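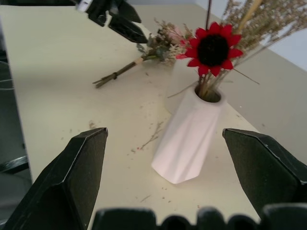

Hadi Jaber wrote in August that the neck is narrower than it looks in the shop and a thick bunch of stems won't go in all at once, so he puts them in a few at a time and turns the vase as he goes.

We agree with him. The Jonar is a small-mouthed vase and suits dried and artificial stems best. A single large flower on top of a few thin stems is enough to fill it. If you want more height, add tall sprays at the back first and put the heavier heads in afterward, close to the mouth.

Jonar faceted vase, white
Maker: Ernorex
Material: ceramic
Shape: angular body, narrow round opening
Use: dried or artificial flowers
Item number: 157
Price: $59
Flowers sold separately

The vase has no pattern or printed color. The flat planes pick up the light in the room, so the white can look a little gray on one side and warmer on the other. It goes well with red, tan and brown.
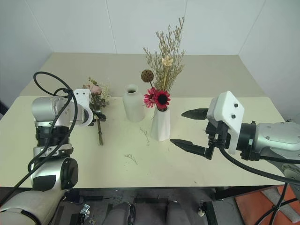 Small cream flowers and seed pods also work, and they keep the red from taking over. Dried stems shed, so expect a few bits on the table when you arrange them. Trim the ends before they go in. Wipe the outside with a soft, barely damp cloth and let it dry before you put the stems back.

Nour Saliba asked if the vase can be bought as a pair. Yes, order 2 and they ship in one box. The smooth bottle vase is a separate item and is listed under Baumgart.

This batch is 300 pieces. Orders placed before noon leave the same day. Returns are accepted if the vase is unused and in its own box. For store orders, write to Suha Nasrallah at the Rumus sales desk.

Page updated October 27, 2022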